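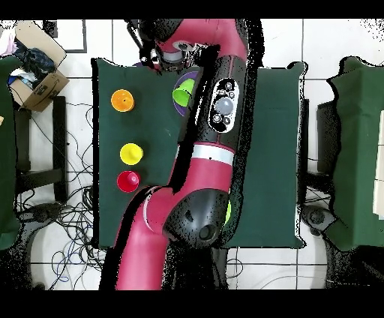
约 Jennylyn Cruzado 聊天不太容易。她在 Foltside 照看 2 号工位，早上八点到，先泡一壶很浓的姜茶，然后就钻到机械臂底座旁边去，再叫她就得叫两三遍。我们原本说好谈四十分钟，后来茶续了三回，Jerome Bautista 也端着饭盒坐过来插话，等我想起来看表，外面都开始堵车了。

Foltside 在 Talavera 的这间实验室不大，白地砖，白墙，几张桌子都铺了深绿色的布。2 号工位用一台红黑两色的机械臂，底座在桌子的一侧，手臂探过去，在桌面上拿杯子、放杯子，把一只杯子搁进碗里或者盘子里，再换一只。项目的名字叫 Prarnetis，内容说起来很家常，就是让机器学着收拾餐具。我来这一趟，想问的倒跟学习算法没什么关系。我想知道这么一个工位是怎么搭起来的，平时谁管，坏了怎么修。

“那你找对人了，”Jennylyn 说，“算法的事你问我，我也只会跟你说，你去问 Arnel。可是哪颗螺丝松过，哪根线换过，这个我真的记得。”

她记得，也写下来。工位旁边常年放着一本硬皮本子，每页画三栏，日期、现象、做了什么。第一本 198 页已经写满，第二本刚起了个头。我随手翻到一页，上面写着“夹爪开合有一点涩，擦，好了”，隔了两行又是“还是涩，再擦，没好”，再往下是“拆”。那个“拆”字写得特别大。

她笑起来，说那天她是真生气。

故事要从搭工位讲起。Jennylyn 原来在一家做包装线的厂里当维修技师，过来的时候，手臂还在箱子里没拆。她和 Rodel Padilla 两个人用了一个星期把底座装好。Rodel 是搞机械的，手很稳，话很少，装底座那几天说得最多的一句是“再量一下”。

“我们先把桌子定下来，”她说，“很多人先装手臂，再去想桌子放哪儿，结果桌子一角够不着，又得挪底座，挪一次就全都要重来。我跟 Rodel 拿一把尺子，在手臂停着的时候一点一点推桌子，推到最远的那个角，夹爪还能垂直向下，手腕也不别扭，就在地砖上做记号。你别笑，桌子是会走的。有人靠一下，它就走一点，扫地的时候再碰一下，又走一点。一个月以后你发现机器每次都偏，偏得还很有规律，查软件查半天，最后是桌子走了。”

我问她桌子走了怎么办。她说推回去，对着记号推，推完跑一遍检查点。所谓检查点，就是桌面上几个固定的位置，让夹爪空着走过去，停一停，看它离记号差多少。Jennylyn 每天早晨做一遍，做完才让别人碰机器。底座螺栓每周一上扭力扳手，值记在本子最后几页。她说刚装好的头一个月，有两颗螺栓每次都能再紧进去一点点，后来就不动了，她到现在也还是每周一照拧不误。

“Maribeth 说我这是求心安，”她说，“求心安有什么不好呢？”

Maribeth Castillo 是实验室排班和管采购的，那天不在，可是她的名字在谈话里出现的次数比谁都多。绿布是她买的，杯子和碗也是她买的。据 Jennylyn 讲，光是为了这块布，两个人就跑了三趟布料市场。第一块太滑，杯子放上去，手一松自己会转一小圈。第二块绒太长，擦一擦就倒向一边，桌面看着一块深一块浅。现在这种绒短一些，颜色深，杯子搁上去站得住，洗了也不大缩水。

“布要洗吗？”我问得有点傻。

“当然要洗呀，天天有东西在上面蹭。我们有替换的，换布那天早上要早来，布铺上去，四边拉一拉，用手掌从中间往外抹，抹完再跑检查点。布厚一点薄一点，夹爪下去的高度就不一样，差一毫米两毫米，抓高杯子没关系，抓矮的就会顶到桌面。Jerome 第一次换布就忘了这个。”

Jerome 在旁边说，他没有忘，他是不知道。

“好，他是不知道，”Jennylyn 说，“反正指尖是磕了一下。”

说到指尖，话题就到了夹爪。手臂本身，照她的说法，是很省心的，一年到头擦擦灰，听听关节有没有怪声音，备份一下参数，再没有多少可讲。真正费工夫的是末端那一小截。夹爪是从 Nadley 订的，两根短短的黑色指头，咬住杯沿往上提。塑料杯子轻，杯沿又有弹性，夹重了杯口会变形，夹轻了就往下溜，溜到一半歪过去，放进碗里的时候也是歪着进去的。

他们调夹持力调了很久。Jennylyn 讲起这一段眼睛都亮了，她把姜茶推到一边，拿我的笔帽当杯子给我示范。她说他们先从很小的力开始，每次加一点，提起来，停五秒，再放下，放下以后拿手去摸杯沿有没有凹。每种颜色的杯子都试，看着一样的杯子，手感会有差别，有的硬些，有的软些。Rodel 嫌她试得太细，她就说，你去忙你的，我一个人试。试完那一轮，她在本子里记了满满五页，后来参数就一直用那一套，到今年四月换过指垫以后才又动了一次。

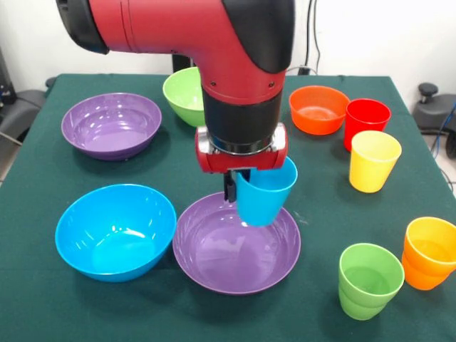
指垫多久换一次？

每抓满 1372 次换一副，换下来的拿回工作台上看磨损，记进本子里。

我说这个数字好怪，怎么不取个整。她说开头也想取整的。她们最早的一副指垫就是用到 1372 次的时候开始打滑，那时候计数器刚装上，数字清清楚楚在那儿，她就抄在本子里了。后来几副也有撑得更久的，可是她不想等到打滑再换，就干脆一直照那个数来。Arnel 觉得好玩，在程序里给她做了一个提醒，数到了就弹一个小窗口，写着“Jennylyn，该换了”。她休假的时候，别人看着这个窗口也只好乖乖去换。

换指垫的步骤，她给我从头到尾讲了一遍，我尽量照原话记。先让手臂回到一个低一点、好下手的姿势，人坐着就能够到。然后按下急停，把急停钥匙拔了放自己口袋里，“放口袋，别放桌上，放桌上会有人好心给你插回去”。拧下指头上的小螺丝，螺丝放在一个带磁铁的碟子里。旧指垫剥下来，底下那层胶要用酒精一点一点擦，指甲去抠也行，别用刀片。新的贴上去，两边对齐，用两根手指捏住，数到六十。之后把螺丝装回去，先都带上扣，再轮流拧紧，别把一颗一口气拧到底。插回钥匙，空着开合 80 下，耳朵凑近一点听。

“听什么？”

“听有没有沙沙的声音。有的话就是胶挤出来了，或者哪里夹了一根绒毛。桌布上的绒毛特别喜欢往那里面跑。”

那次写着大大一个“拆”字的，就是绒毛。她擦了两回都不见好，最后把夹爪整个卸下来，打开侧面的板，在导轨的一头找到一小团绿色的毛，卷得很紧，比米粒还小一点。她拿镊子夹出来，装在一个小封口袋里，贴在本子那一页上。我看到了，真的还在。

从那以后，每天收工多了一道手续，用毛刷把夹爪下面刷一遍，刷的时候夹爪张开，刷完合上，再张开刷一次。刷子挂在工具板最左边，蓝柄的，谁拿去刷键盘她都要说。

Jerome 的饭盒这时候已经空了，他就讲起自己的那一摊。他管桌面，也就是每一轮开始之前把杯子、碗、盘子都摆到位。听起来像是给人家摆饭桌，他说他妈妈也是这么讲的，“你读了那么多书，去给机器摆饭桌”。他现在摆得很快，可是刚来的时候经常被 Jennylyn 喊回去重摆。

“摆得太整齐也不行，”他说，“我有点强迫症，喜欢一排一排对得齐齐的。Arnel 过来看了一眼，说你这样摆，机器只会收拾你一个人的桌子。后来他给我一张表，每一轮哪个颜色大概放在哪一块，正着放还是扣着放，都写好了，我照着摆，摆完念一遍给他听。”

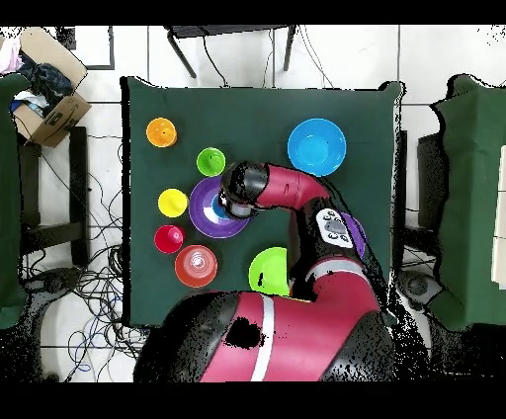 夹爪停在紫色盘子上方，盘里放着一只蓝色小杯。

颜色这件事，两个人还争了几句。Jerome 觉得橙色和红色太接近，傍晚灯光一变就不好认，他主张换一批。Jennylyn 不同意，她说人家家里的杯子也有颜色接近的，机器总要认。再说杯子换了，夹持力那五页又得重来。争到最后，两个人都看着我，好像我能拿个主意似的，我赶紧低头喝茶。

杯子和碗也有保养，这是我没想到的。塑料的东西用久了会起静电，沾灰，里面还会有一道道的刮痕。Jerome 每个星期五把它们收到一个盆里，温水加一点洗洁精，洗好倒扣在架子上晾。裂口的挑出来，杯沿有毛边的也挑出来，毛边会割指垫。挑出来的不扔，Maribeth 拿去种葱了，办公室窗台上摆了一溜。

我问起机械臂上的按键面板，中间一个灰色的大圆钮，周围四个小的，挺像老式的音乐播放器。Jennylyn 说她平时用得不少，手把手教位置的时候就在手臂上按，比跑回电脑那边方便。她对新来的人有一条规矩，按键之前，另一只手必须已经扶在手臂上，扶好了，再按。这条规矩写在门后的纸上，也写在本子的扉页上，Jerome 说他做梦都会背。

“他有一次没扶，”Jennylyn 说，“也没出什么事，手臂往下沉了一点点，他自己吓了一跳，坐到地上去了。我就让他在地上坐着，把那条规矩念了三遍。”

“五遍，”Jerome 说。

下午两点多，Arnel Dumlao 进来拿充电器，被我们留住了。他个子高，靠着门框站着，一直说马上要走，站了快半个小时。我问他，从做软件的人的角度看，一个照看得好的工位是什么样的。他想了挺久。

“我晚上在家里看白天的记录，”他说，“看到某一次杯子没放准，我能直接去想是模型哪里没学好，不用先怀疑桌子动了，指垫滑了，夹爪卡了。在别的地方我做不到这一点。以前我有一次查了两个星期的代码，最后是一颗螺丝。”

Jennylyn 说这话他怎么从来没当面跟她讲过。Arnel 说他现在不就是当面讲吗，然后真的走了，充电器忘在桌上。

我又问起最难修的一次。她不太愿意讲，绕了几句，才说是去年雨季，手臂第二个关节报过几次警，每次都在下午，重启就好，第二天上午又完全没事。她换过线，换过插头，给厂家的技术支持打过电话，对方让她把记录发过去。她发了。等回复那几天她索性搬了个凳子坐在工位旁边，从中午坐到下班，什么也不干，就看着。坐到第三天，她发现报警的时候，隔壁房间的空压机刚好在启动。她去跟隔壁说了，请他们把空压机换到另一路电上，又给这边的控制柜单独拉了一路。报警没有再来过。

“是不是就是它引起的，我不敢打包票，”她说，“厂家后来回信，也说有可能。反正换了电路以后就没有了，我在本子上写的是‘疑似’，两个字，后面留了半页空白。万一哪天它又来，我还有地方写。”

快结束的时候 Jennylyn 要去做下午的检查，我跟着看。她先绕着桌子走一圈，看看底座，再蹲下来，用手顺着线一段一段捏过去，捏到插头的地方轻轻往里推一下。她说线缆最怕的是弯得太急，里面断了外面看不出来，只有捏得出来，捏多了手指头自己会知道。接着是关节，她让手臂慢慢走一个来回，人侧着头听。然后才轮到杯子和碗。Jerome 把表念了一遍，她点点头，退到桌子外面去。

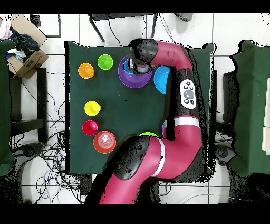 2 号工位：夹爪朝下伸进紫色的碗里，旁边是浅蓝色的碗。

她看机器干活的样子很像看小孩子自己端汤，两只手半抬着，也不去碰。我问她看了这么久会不会烦。她说有时候会，尤其是刚吃过午饭那阵子，眼皮很沉。她的办法是给自己找点事，比如数夹爪下去的时候顿了几次，或者盯着杯沿，看两边受力匀不匀。Rodel 教过她另一个办法，就是不看，只听，听到一声不一样的再抬头。她试过，说自己没那个本事，耳朵没有 Rodel 灵。

Rodel 现在调去搭新的工位了，在走廊另一头，偶尔过来借扭力扳手。她每次都让他签字，借走的时间写几点几分，还回来也要写。有一回他写的是“还了，比借走的时候干净”，她翻给我看，字很小，挤在格子边上。

新工位下个月要装手臂，她已经把自己那本 198 页的本子复印了一份送过去，复印费还是 Maribeth 批的，批的时候问她能不能挑重点印。她说她也想挑，坐下来从第一页开始看，看到第三十几页，一页都没舍得拿掉，就整本印了。Rodel 收到以后打电话过来，问第七十一页上那块褐色的是什么，是不是漏油。

她说是姜茶。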